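Chapter 5

Who Decides What's for Dinner? Choice, Capacity and Daily Life in Supported Housing

What this chapter covers

How the right to make ordinary decisions gets written into care plans, and how it leaks out of them again. The difference between a preference and a choice. Supported decision-making at the level of meals, money and bedtimes. What a reviewer should ask to see, and what to do when the answer is a binder.

Before you read

Write down every decision you made yesterday before noon. Include the small ones: which mug, whether to answer the phone, whether to put on socks. Keep the list handy, as you will be asked to hand it over to a stranger in the second exercise.

5.1 The binder and the kitchen

Most residential services for adults with intellectual disabilities own a very good binder. It has tabs. It opens with a statement of values, in which the word "person" is usually joined by a hyphen to the word "centered," and it moves on to a plan for each resident, signed by everyone who was in the room and by a few who were not.

The kitchen is down the hall. In the kitchen there is a menu on the refrigerator, drawn up in January by whoever was on shift, and it says that tonight is sausage.

Students new to the field tend to assume that the binder describes the kitchen. Experienced staff know the two are related in the way that a travel brochure is related to an airport. This chapter is concerned with the distance between them, and meals are our main case because they come around every day and can't be put off until the annual review.

Consider Viltgate, a group home we will return to throughout Part Two. Its policy on resident choice ran to 940 words. When the home was reviewed, the policy was found to be up to date, clearly written and stored in a locked office. Residents were offered 2 options at dinner. The second option was not having the first one.
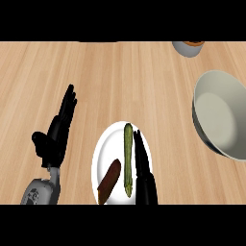
5.2 Preference, choice and consent

These three words get used as if they were interchangeable, mostly on forms.

A preference is something a person likes. It can be noticed by anybody who pays attention, and it doesn't require the person to say a thing. A resident who leaves the peas every time has expressed a preference about peas, whether or not there is a box for it.

A choice is an act. It needs at least two real alternatives, enough information to tell them apart, and enough time to do so. It also needs somebody on the other end who will carry out the result, including when the result is toast.

Consent is permission for something to be done to you or for you, and it carries legal weight. Rules on who may give it, and when somebody else may step in, vary from state to state, and they are the subject of Chapter 6. For now, remember that a person may need a good deal of help with consent to surgery and none whatsoever with lunch. Services that forget this tend to forget it in one direction.

5.3 The trouble with knowing someone well

Long-serving staff are a great asset and also, for our purposes, a hazard. They know what everyone wants. They have known it for years, and they will pour the coffee before the question has been asked.

At Fledar, a day program, one member of the group had been given orange juice every morning for as long as records were kept. The entry in the plan read "loves orange juice." A new employee, who had not read the plan, held up two cartons. The member took the apple juice, and went on taking it. A staff meeting followed, at which it was proposed that the new employee be sent on the induction course again.

Nothing unkind was going on at Fledar. The staff had been right once and had filed it. Plans age, and a preference recorded without a date should be treated like milk recorded without one.

5.4 Some tools, and their limits

The Farquharson Grid asks staff to log each decision in a resident's day and mark who made it. The full version has 135 items. It gives a thorough picture of daily life, provided that daily life can be paused while somebody fills it in. Most services use the short form.

The Dindometti Cards take the opposite approach. Each card shows a single object or activity, and the resident sorts them into piles. They are quick and need little speech. Their weakness is that a person can choose only from the cards in the pack, and the pack was put together by somebody else. Check what has been left out before you admire what has been picked.

Exercises

1. Find the meal policy of a service you know. Then find the menu. Note which was easier to find, and who could reach it.

2. Exchange the list you made at the start of this chapter with a classmate. For one evening, let your classmate make those decisions for you, kindly and with your best interests at heart. Record the point at which you became what a care plan would call "noncompliant."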